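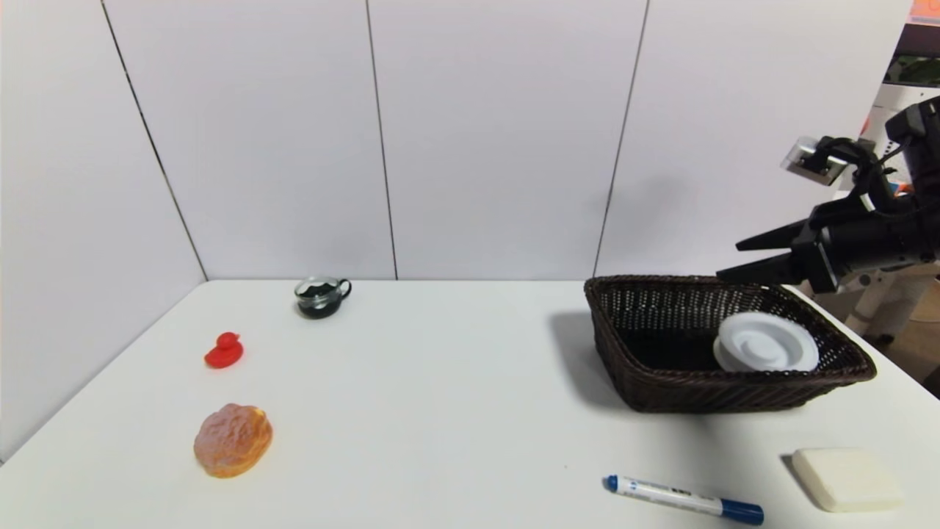
I have a theory about baskets, and my friends are tired of hearing it, so now it's your turn. A basket on a table is a trap. You buy one because you want the table to look calm, and for a day or so it does, and then the basket starts collecting whatever is missing its other half. Look at the dark wicker one on this table: there's a white disc in it, a lid or a little saucer, with nothing near it that it obviously goes on. Meanwhile the mug, the red duck and the pastry are all sitting out in the open on the left. That's exactly how it goes at my house! The orphan gets the basket and the stuff with some personality gets the table.

I used to think this was a failure. I grew up with a mother who believed a cleared surface was a form of good manners, and I spent most of my twenties feeling guilty about every flat thing I owned. (The top of the refrigerator alone could have kept me up at night.) Then last April I read one of those decluttering plans, the Lernomus one, where you're supposed to get the whole household down to 2000 objects. Two thousand! That includes forks. I made it as far as the kitchen drawers, found 93 things in the first one, most of them twist ties, and shut it again.

What bothered me about the plan was that a twist tie and a rubber duck got the same vote. One object, one tally mark. But a duck on a table does something. You walk in grumpy with the mail under your arm and there's a glossy little red bird with its head up, and okay, you're still grumpy, but slightly less. A twist tie has never done that for anyone. I don't care how many ducks you own. I care a lot about the drawer.

My neighbor Kanyarat Kongkaew thinks I'm being sentimental. Her rule is that anything left out should be in use that day, and the rest goes behind a door. I've seen her kitchen on a Saturday morning and it is gorgeous, I'll give her that, but I also opened four cabinets looking for a glass, and when I finally found one I felt like I should sign it out. I like to see a mug. A glass mug with something dark in it says somebody lives in this house, and it's right there by the back edge of the table where an elbow won't get it.

The pastry is where I expect to lose some of you. I have a soft spot for food that might not be food. There was a bakery window in Trotside when I was little, with cream puffs in it that never changed from one month to the next, all golden and bumpy and a bit too shiny, and I stood there believing in them completely. So if I see a puff with that kind of shine on it, I'm not going to poke it. I'd rather leave it alone and keep wondering. Usa Thepsuriya, who I shared an apartment with for 7 years, kept a pretend peach next to the sink the whole time, and guests would pick it up and laugh and put it back down. It was the best icebreaker we had and it never needed watering.

So what do I want from a table? Mostly room to set down a plate and a couple of things I'm glad to see. Keep the stretch in front clear, push the tall things toward the back, and let the silly ones come forward a little. And go through the basket every now and then, please, before it becomes a drawer with handles. I give mine 20 minutes when I'm waiting on laundry. Whatever still hasn't found its partner by the second load has to leave.

I did try this on a lid last month. I'd been moving it from place to place since the old apartment, sure that the sugar bowl would show up in some box. I put it in the donation bag, took it out again, and it's back in the basket now.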